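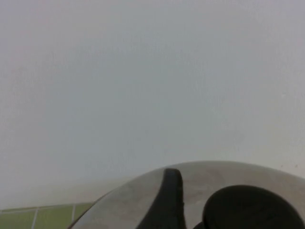

Residents of Trarnar whose names do not appear on the provisional register of citizens may lodge a claim with the Grilov district office. Each claim must include a photograph of the applicant. Please stand in front of a plain, off-white wall with no pictures, switches or writing on it, such as the one shown. A faint unevenness in the paint is acceptable. Patterned curtains and coloured screens are not.

How to lodge a claim

Step 1. Obtain Form 648 from the district office or from the Kaczmarczyk legal aid centre. Copies are free of charge.

Step 2. Complete every section in block capitals. Names must be spelt as they appear on your birth record. If the spelling differs between records, attach a signed statement listing each version.

Step 3. Attach 2 photographs and copies of 2 documents showing residence or parentage. Do not send originals by post.

Step 4. Pay the fee of 140 at the counter and keep the receipt. Applicants held at the Mastasus centre are exempt and should hand the form to the duty officer.

Claims close at the end of December. Late claims require written permission from the tribunal.

Page last updated July 18, 2024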